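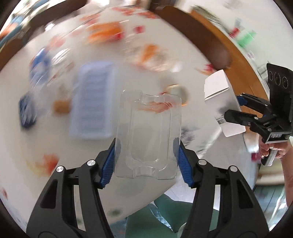
A plastic insert and a white box, each held in a gripper at the white table.

I have a problem with boxes. Specifically, I have a problem with the clear plastic tray inside the box, the one molded so lovingly around a thing you took out once and will never put back. It has a notch for your thumb. It has a little tab. It weighs less than a grape and takes up as much closet as a winter coat.

Last August I kept all of them, on the theory that I might move. I did not move. I did buy a Lullel desk lamp, whose tray is so specific that putting the lamp back in took me until 7 in the evening, and then I needed the lamp.

Talha Hayat, who came over for coffee and got sorting instead, wanted to flatten everything white and cardboard. I argued for anything with a barcode still on it, in case of returns. He asked when I had last returned something. We flattened a lot of cardboard after that.

The trays are harder. They don't flatten, they crackle, and they spring back up behind you in the bag. I've kept one for buttons. The Lullel one is still in the closet, because I like that lamp.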